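Patients > Before Your Stay > FAQ

Surgery day at Brasthorpe – quick answers

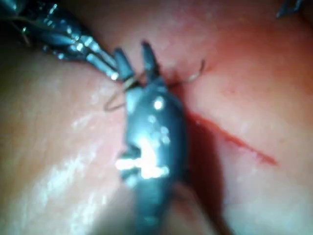 When do I stop eating?
Midnight. Clear liquids only untill two hours before check-in.

Where do I park?
Darard lot, level two. Bring the ticket in – desk stamps it.

Can I drive home?
No. Need an adult with you.

Who do I call?
Pre-op desk, ext. 337. Leave your name and brith date.

Comments

Araceli Pastor: Is the Darard lot open at 5 am?

Valeriano Soler: Yes, side gate. Ext. 337 rang forever, try 203.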